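Chapter 4
Sitting Down: How Seats Hold Us Up

I wrote the first draft of this chapter in the worst chair I own. It came with the flat, it's a bit too tall for me, and by page three my feet had gone to sleep. I'd like to say I got up and fetched a better one. I shoved a phone book under my heels and kept typing, and my lower back complained for the rest of the week.

Most of you will be reading this sitting down, so before we get to any theory, have a feel for what's going on underneath you. Where is your weight? Is it on the two bony points at the bottom of your pelvis, or have you slid forward so that you're resting on your tailbone? Are your feet flat? Is there a gap behind the small of your back big enough to slip a hand into? Don't fix anything yet. Just jot it down in the margin (it's your book, go on) and we'll come back to it in the exercises.

The last chapter was all about standing and walking, and I know some of you found the load diagrams heavy going. You'll be pleased to hear there are only 2 diagrams in this one. We're moving from bodies that hold themselves up to bodies that get help, and the help comes in all sorts of shapes – stools, benches, bus seats, beanbags, the bonnet of a parked car. My colleagues who teach this unit tend to start with office chairs. I've always thought that was a shame, and a bit of a dull way to meet a good subject, so we'll leave office chairs until Chapter 5 and start with the seats people choose for themselves.

What you'll cover

Why the body needs to move while it sits
How seat height, depth and angle work together
Padding, springs and what covers them
Head and neck support
A short case study: the waiting room at Stirkunine

4.1 Nobody sits still

The first thing to get out of your head is the idea of one correct posture. I was taught it at school, with the ankles, knees and hips all at tidy right angles, and I still see it on posters in clinics. It's not a bad place to start. It's just that people don't stay there. Watch anybody on a long train trip and you'll see them cross their legs, uncross them, lean on one elbow, slump, sit up again when the trolley comes past.

That fidgeting is useful. Pressing on one patch of skin and muscle for a long time squeezes the small blood vessels in it, and shifting about lets the blood back in. Joints like a change as well. So when we judge a seat, one of the first questions is how many ways there are to sit in it. A narrow bucket seat might feel wonderful for ten minutes and awful after an hour. A plain wide bench can be the other way around.

4.2 Height, depth and angle

Height is the easy one. If the seat is too high, the front edge digs into the back of your thighs and your feet dangle. Too low, and your knees come up, your pelvis rolls backwards and getting out again turns into a project. My dad's old armchair was like that. We used to haul him out of it by both hands, and he wouldn't hear a word against it.

Depth trips up more designers than height does. A deep seat looks generous in the showroom, but a short person has two choices: sit right back with their legs stuck out like a doll's, or perch at the front with nothing behind them. Cushions are the usual home remedy. Put one behind you and you've made the seat shallower without buying anything.

Angle is the fussy one, and small changes matter. Tip the backrest a little way back and it takes some of the weight off your spine. Tip it further and you'll start sliding forward unless the seat tips up at the front too. Keep that pair in mind, the back and the base moving together, as it'll turn up again when we look at recliners.

4.3 What's under the cover

A student once told me she'd assumed sofas were foam all the way down. Plenty of cheap ones nearly are! Most, though, are built in layers: a frame, then springs or webbing, then one or more kinds of padding, then the cover. Each layer spreads your weight a bit further than the one above it.

Tufting belongs here too. Stitching or buttoning the cover down through the padding stops the filling wandering off into the corners, and it breaks one large surface up into smaller pads. It's also decoration, of course, and people buy it for the look. Leather behaves differently from cloth over the same filling, and you'll compare the two in the lab work for this section. Have a look at the seat and back of this one before you read on, and then at the row of headrests along the top, which lead us into the next section. 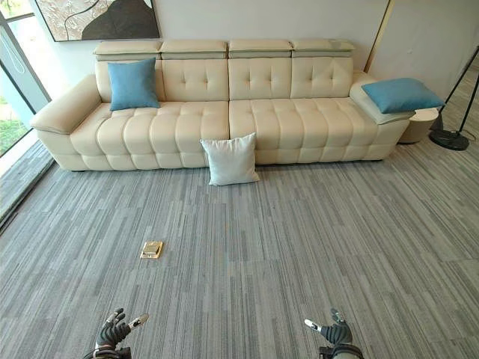 4.4 Heads are heavy

Your neck muscles are at work whenever your head isn't propped on something. Sit upright and the load is fairly modest. Lean back to watch a film with no support behind your head, though, and the muscles at the front of the neck have to hang on to it the whole time. You'll notice in the second half of the film, or else the next morning.

An adjustable headrest deals with the fact that people's torsos vary such a lot. A fixed one that meets my skull nicely might push a taller person between the shoulders, or do nothing at all for a child.

Before you start 4.5

Go back to your margin note from the start of the chapter. How many times have you moved since you wrote it? Write down the position you're in now, then swap books with the person beside you and see whether theirs looks anything like yours. Bring both notes to the Stirkunine case study, along with a tape measure and a cushion from home.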